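When Santeri Rantala talks about the February fault, he draws it on whatever is handy. On the morning we spoke it was the back of a courier docket, and he filled both sides.

Rantala looks after the two-armed cells at Kekovent, where pairs of arms practise small desk jobs. For most of the summer they'd been a joy to run. Then, one Tuesday, the left arm on the Jallum cell started drifting.

"It was gorgeous, as faults go," he says, grinning. "Every single move looked right. It just finished a hair further over than it should have, and the next one finished a hair further again."

The drift was tiny, and the software was happy with it. After 492 cycles the left gripper was far enough over that it met the right one on a handover, and both arms stopped hard. No one was inside the guard at the time, but Eugénie Joly had been reaching in to reset the objects a few minutes earlier, and that's the part she still brings up.

"I'd paused it from the screen," says Joly. "I hadn't locked it out. We all did it that way, and we don't any more."

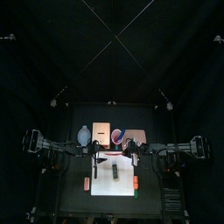 So what was causing the drift?

A loose clamp screw on the encoder at the shoulder joint. The encoder was slipping a little on its shaft each time the arm changed direction, so the controller believed the arm was somewhere it wasn't.

Finding that took the team four days. Benoît Bailly went through 3,941 logged moves looking for a pattern, and saw that the error only grew on reversals. "I yelled so loudly they heard me in the car park," he says. "You wait years for a graph that clean!"

The screw now gets a dab of threadlocker and a paint mark across the head, so you can spot any movement from the doorway. Every 100 cycles each arm touches off against a fixed point and stops itself if the reading's out. Anyone putting a hand inside turns the isolator and keeps the key in their pocket, even for a dropped pen.

Joly wrote the lockout steps herself and timed them. They add almost 60 seconds to a reset. Rantala grumbled about it for a week, he admits, and then asked her to write up the same thing for the Iltero cell, where the isolator is still on the wrong side of the room. An electrician is booked to shift it.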